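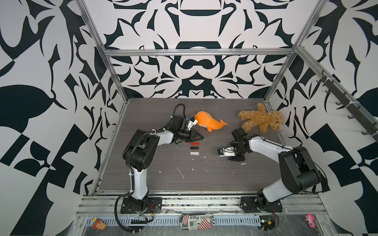 最終話まで見てから文句を言ってください、と前回の記事にコメントがついた。途中で投げた人の感想は参考にならないし、第2シーズンは後半で全部つながるのだから、とも書いてあった。

もっともな話なので、見た。Nolleoで配信中の「ヴェルストラーテ」(原題はVerstraete)、第2シーズンの最終話まで。感想を先に書くと、つながったのは確かだが、つながったから面白いのかというと、私にはまだよくわからない。

以下、最終話の内容に触れるので未見の方は注意。

港町Irosiaの古いホテルで帳簿係が死んで、地元の刑事と、本部から飛ばされてきた監査官が組む。第1シーズンはこの二人の噛み合わなさだけで持っていたようなドラマだった。刑事は人の話を最後まで聞かない。監査官は聞くけれど信じない。朝食の席でパンの籠を押しつけ合うだけの場面が妙に長くて、そこが好きだった。

第2シーズンになって、パンの籠の場面はなくなった。代わりに増えたのが回想で、しかも回想のたびに画面が青っぽくなる。青くしないと視聴者が過去だとわからないと思われているのだろうか。髪型が違うのだからわかる。第4話では回想の中でさらに回想が始まって、青がもう一段濃くなったので声を出して笑ってしまった。笑う場面ではなかったと思う。

問題の最終話。ずっと伏せられていた「桟橋の男」の正体は、第1シーズンで死んだはずの帳簿係の兄だった。コメントをくれた方はここで鳥肌が立ったそうだ。私は、兄がいたことをこの回の前半で初めて聞いた気がして、わざわざ戻って確認した。第3話で、ホテルの受付の後ろに掛かった写真を監査官がちらっと見る。あれが伏線だということらしい。写真に二人写っている、それだけ。兄弟だとも言っていないし、片方の顔は照明が反射してよく見えない。

伏線というのは、見返したときに「ああ、言っていたじゃないか」と悔しくなるものだと私は思っている。見返しても「これで気づけと言われても」となるものまで伏線に数えるなら、壁に掛かっているものは全部伏線になる。回収という言葉も最近は気前よく使われすぎていないか。置いていなかったものを拾って見せるのは回収とは違うだろう。

それと、犯行時刻の件。12時の船に乗った人間が、同じ日の昼過ぎにホテルの裏口に立っている。次の船は夕方だと第1シーズンで何度も言っていたはずで、刑事が乗り遅れて桟橋で弁当を食べる場面まであった。あの弁当はどうなるのか。考察系の記事をいくつか読んだら「私有の小舟を使った」と書いてあるものがあり、別のところには「時計がずれていた」とあった。どちらも劇中では言っていない。見る側が親切すぎる。

配信ページの紹介文には「全世界を震撼させた結末」とある。どこの世界だろう。少なくともうちの居間は震撼していなくて、同居人は途中で風呂に行き、戻ってきて「犯人わかった?」と聞き、私が説明しているうちに寝た。説明が長かったのは認める。だが説明が長くなるのは私だけのせいだろうか。

制作はSondarで、ここは前にも似たようなことをやっている。別の連続ものでも、後半に入ってから知らない親族が出てきた。最終話の一つ前で、重要人物が何か言いかけて電話が切れるところまで同じ。あのときは無料期間だったので許した。今回は料金を払っている。

ついでに言うと、最終話だけ80分ある。ほかの回はだいたい普通の長さなのに、ここだけ長い。長ければ特別な感じがするのはわかるけれど、港を上から映した場面がやたらと続いて、誰も喋らず、弦楽器がずっと鳴っている。監査官が封筒を開けるかどうか迷うくだりは、こちらが迷いたくなるほど待たされた。封筒の中身は、第5話で刑事が口で言ったことと同じだった。

褒めるところがないわけではない。

監査官役の人は相変わらずいい。台詞のないときの顔がいい。裏口で相手の嘘を聞いている場面、まばたきを一度もしないで、最後に鞄の持ち手を握り直す。あれだけで信じていないことがわかる。そのあとに「信じられません」と言わせてしまう脚本がもったいない。握り直したのだからもう言わなくていい。

ホテルの女主人も第1シーズンより出番が増えて、これはうれしかった。宿泊客が14年分の鍵を返しに来るという、本筋にまるで関係ない話が第6話にあって、私はあれが今シーズンで一番好きだ。鍵を並べて、どの部屋のものか当てていく。事件は一歩も進まない。ネットの評判を見ると「捨て回」と呼ばれていて、そうか、と思った。みんな桟橋の男のほうが気になっていたのか。

吹替と字幕でも印象が変わる。最終話の刑事の最後の一言、字幕では「終わったな」だったのが、吹替では「終わったのか?」になっていた。だいぶ違う。前者なら完結で、後者なら続きがある。原語は短すぎて、私の耳では上がり調子なのかどうか判断できなかった。わかる方がいたら教えてほしい。続編があるという話は10月ごろから出ては消えていて、出どころを辿ると毎回誰かの「らしい」に行き着くので、私は数に入れていない。

そういうわけで、コメントをくださった方、最後まで見ました。文句は減りませんでした。ただ、途中でやめていたら鍵の回を見ないままだったので、その点はお礼を言います。

第3シーズンがもし来たら、たぶん見る。回想がまた青かったら、そのときは初回でやめると思う。前にもそう書いた覚えがあるけれど。

2021年2月4日

追記:船の時刻について、第1シーズンの第2話で「夏場は臨時便が出る」と女主人が言っている、と早速教えてもらった。確認したら確かに言っていた。でも最終話、みんなコートを着ていませんでしたか。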